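Report of the Visit to Prasari, Household Handling Group
Submitted by Nizar Hattar for the Mumwood Training Office

Purpose of the visit
Five members of the Mumwood staff attended the open day held by Prasari on a Thursday in December. The delegation was received by Hanan Atallah, head of the household handling group, and by Américo Brandão, who supervises training of the operators. The aim was to learn how hand-guided grippers are used to record everyday chores, and whether our second-year students could take part.

Morning program
Ms. Atallah opened with a short talk on the group's work. Its library now holds 2471 recordings, of which 184 concern clothing and bed linen. Mr. Brandão then explained how operators are trained. New operators practice on towels for two days before they are given garments — a rule the group applies without exception.

Demonstration
After lunch the delegation observed the handling of clothes on a bed. The operator holds the gripper by its ribbed gray body and works with two small fingertips at the front. Dark cloth on a printed cover was considered a useful exercise, as the edges of the garment are easy to follow. 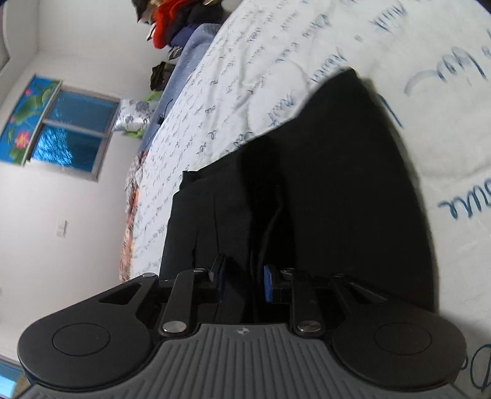
Discussion and next steps
Questions centered on operator fatigue and the length of a session, which is limited to 59 minutes. Mr. Brandão agreed to send the written training plan. The Training Office will review it in January and reply to Prasari regarding student placements.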